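Gripper Week at Zullwood, the Gallery

By Severyn Sirko

Every December the Zullwood bench gets cleared of whatever we were supposed to finish and we spend the slow days comparing fingers. This year it was the soft ones from Purnwood against the stiff ones from Hnatiuk, on the same white arm, at the same gray cabinet, with groceries. The groceries were my idea. I had proposed machined test blocks first, and was told that very few people keep machined test blocks in their kitchen.

What follows is a gallery with too many words in it. If you only want the result: we're keeping the soft ones on for now, and I lost a bet. The bet was for lunch. I chose the place, so I lost it twice.

The ground rules

The job was tidying, low down. Lift a can, get it to the bottom compartment of the cabinet, leave it standing, come away without hitting a drawer. The bowl, the bottle and the chips live on top and take their turns later. Height matters more than people expect. Nearly everything in our old notes was done at table level, where an arm looks clever, and almost nothing was done at shin level, where it has to fold itself up like a man looking for a contact lens.

We ran 756 attempts across both sets of fingers, which sounds like science until you learn that we stopped there when the building closed for the holidays.

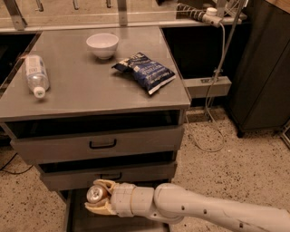

Cans are a mean test. They're smooth, they roll, and an empty one will take a dent from a firm opinion. The Hnatiuk fingers hold a can as if it owed them money, and with the force turned up where the manual wants it we went through a lot of aluminum. Turned down, they were fine on a full can and vague on an empty one. The Purnwood fingers wrap, so the load is spread out and you can be sloppy about where you start. Sloppy is a compliment here. Our camera calibration drifts over a morning, and a gripper that forgives 12 millimeters is worth more to me than one that repeats to a hair in the wrong spot.

The price of all that wrapping is the letting go. Stiff fingers open and they're done. Soft ones peel off, first one and then the other, and the can gets a small farewell nudge from whichever is last. On a tabletop you'd hardly notice. Inside a compartment, with a drawer just overhead, a nudge is how you end up lying on the floor with a yardstick.

We got most of the way around it by opening slowly and backing out at the same time. I would love to report an elegant derivation of the right speed. I tried three values and kept the middle one.

A word about the drawers

The cabinet came from the Cindelmont surplus sale and its drawers have their own views about being shut. In early runs I pushed them closed each time like a responsible adult. Later I let them sit wherever they drifted, and the results got worse and much more useful. The planner had been treating the front of the cabinet as one flat wall. A drawer standing out by the width of a thumb is enough to make that a lie, and the wrist is the part that finds out.

So now the planner keeps a wider margin around anything with a handle on it. It's slower. It also means the wrist cover has stopped collecting scratches, and I've stopped explaining the scratches.

Controllers, briefly, for the people who wrote in

Yes, we tried both. The old controller runs the arm in a series of polite stops: go there, think, go there. The new one blends its moves and looks wonderful doing it, right up to the last few inches, where I wanted the polite stops back. We ended up with blended motion for the travel and the old stop-and-think routine for the approach. It is an ugly bit of glue code and it has my name in the header, so I've been meaning to take my name out of the header.

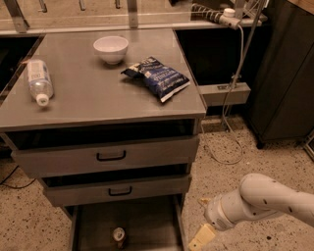
Placement scores were where I lost the bet. I had money on stiff fingers, on the theory that a clean release beats a kind grip. For the first stretch I was right and I was insufferable about it. Then the slow release went in, the soft fingers caught up, and on empty cans they passed the stiff ones and kept going. Full cans were a draw. Tipped-over cans were a disaster for everyone, and I've left them off the chart until we have a better idea than "try again from the other side."

Next round is the top of the cabinet. The bowl worries me least, as it has a rim and a rim is a gift. Chip bags are a different animal: mostly air, a bit of crackle, and no two grasps alike. I have put lunch on the soft fingers this time, and the stiff-finger camp has a new member who used to be on my side.

Spare finger pads for either gripper are in the supply closet, bin 2085. Please write down what you take. The last sheet says "some" four times, and one of those is in my handwriting.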